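From: Lumturie Hoxha
To: Brutport Kitchen Swap list
Subject: Re: small appliances for the September table

Hi everybody!

Zorica Babić wrote:
> Does anyone have small kitchen things for the September swap?
> The Bidholm folks took both of our kettles last time and the
> appliance end of the table is looking pretty bare. Also, who
> was it that wanted to do the play breakfast corner for the
> little kids? I need to know how much table to save for you.
> Friday evening is when I'm doing the layout.
> Zorica

The breakfast corner was me, guilty! And yes please to some table. If I can have the 3 feet by the window (where the puzzles were in spring) I'd be thrilled, but I'll squeeze in wherever.

For the grown-up side I've got a waffle iron with one sticky hinge, a hand mixer that's missing a beater (I know, I know, but somebody always has the other one in a drawer), and 7 of those tall glasses from Matić that I bought when I thought I was going to be a person who makes iced coffee. Take them all, I mean it. There's also a bread box, but my sister has first dibs until Friday morning, so don't write that one down yet.

Now the breakfast corner. Last year's cardboard stove is done for, so I've been collecting things that look like a real kitchen but can take a beating. So far I have 6 plates, the felt eggs, a jug, and my favorite of the bunch, the mint green toaster. I stood it on the counter with two slices in it last night and got way too pleased with myself. The front slice is so big it sticks way up out of the slot, with a crust as orange as a traffic cone, and I love it. It has a little paw sort of thing in the label on the front, too, which my niece spotted before I did. There's a bit of scuffing up near the top edge, but it's still nice and shiny and I'm not going to fuss over it.

One thing I want to ask about is the cord. It's a white one with a regular metal-pronged plug on the end, and I don't want that dangling around where the under-fives are. My thought was to wind it up and tape it flat to the back. Does anybody have a better idea, maybe one of those cord wraps from Cimska? I've got it just flopped over the front for now.

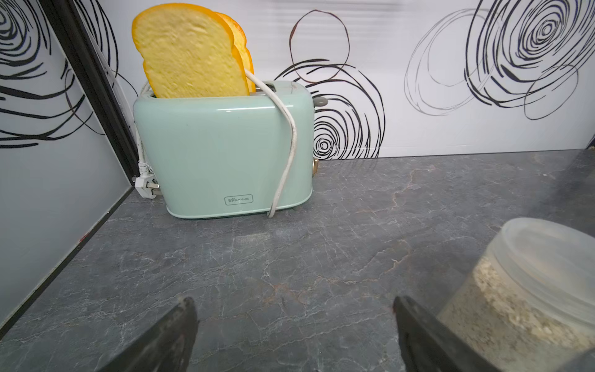 What I still need for the corner:

- a tablecloth that wipes clean, any color
- 5 kid-size cups, they don't have to match
- a butter dish (a pretend one or a real one with a lid, either is great)
- somebody to sit with me for the first hour, because last time I ended up with jam on both sleeves

I can bring everything over Friday after six if the side door's going to be open. Zorica, could you let me know? And if you've already promised the window spot to the book people, just stick me next to the coats.

Hugs,
Lumturie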